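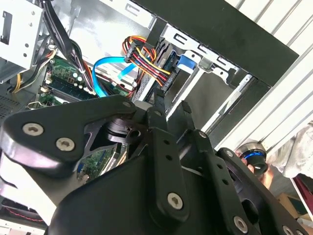
Kullach, Dec 15, 2018

Minutes, open day review

Chair: Natália Machala. Apologies from the Sisham office, whose apologies are now a standing item.

1. The demonstration
The desktop teardown drew most of the visitors and nearly all of the questions. The chair noted that people will stand for 26 minutes to see a gripper reach into a computer, and will not stand for 2 to hear the Flornix slides. The slides will be shortened. Flornix asked that "shortened" be defined. It was not.

2. Choice of computer
The old Dell was agreed to be a fair test, what with the cables running across the board and the drive cages at the far end. Dai proposed a tidier model for January. The chair said anyone can take apart a tidy one. Dai's proposal is recorded at Dai's request.
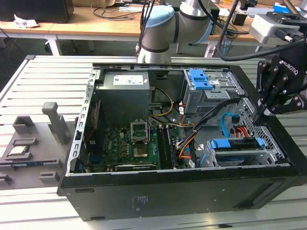

3. Fixture plate
Holders for the processor and the memory module to stay where they are on the left of the table. Several visitors asked to buy the plate. It is not for sale.

4. Catering
100 pastries ordered, 6 visitors before noon. Staff dealt with the surplus without being asked.

5. Next open day
January, date to be set by Natália Machala once Sisham replies to the first email.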